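Collection Log, Hovley Site
Entry for January 31, 2024

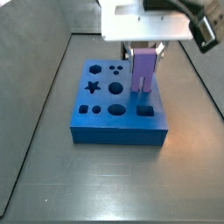

Station 2, shape sorter task. Arch piece held over the right side of the block.

Collection on the shape sorter resumed at the start of the morning session and continued until late afternoon. The day closed with 66 accepted episodes, which brings the total for this task to 1476. The operators worked in turns, as set out in the Panura schedule, and changed places at the end of each full batch.

The arch continues to require the most attention. Its two legs must be lined up before the gripper comes down, and the operators differ in how they go about this. Some turn the piece while it is still high above the block; others lower it first and correct near the surface. Both methods are accepted under the present instructions. Hanrahan has asked that neither be discouraged, as the set recorded in October showed too little variety in the approach and the trained policy tended to stall when the piece arrived at an angle.

Episodes in which the piece was dropped on the tabletop were kept and marked as failures, provided the operator made at least one attempt to recover. Episodes ended by hand before the first contact were removed. This rule was not applied evenly in the earlier batches, and 235 older episodes remain to be reviewed against it. The review will be carried out at Sester, where the labeling staff have access to the full recordings.

A short stop was made before midday to check the wrist camera. The image had shifted slightly between two batches. The bracket screws were tightened, the calibration was repeated, and the batch recorded just before the stop was set aside - it has not been deleted and may still be of use once the offset is known.

The afternoon light was warmer than in the morning and fell across one side of the block. The blinds were left as they were. Lighting is to be noted in the session field from now on, in plain words, until a fixed list of terms has been agreed.

Still open: the written instructions do not say where the gripper should rest between episodes. Operators have been returning it to a point of their own choosing. A request for a ruling was sent to Hanrahan before the station was shut down.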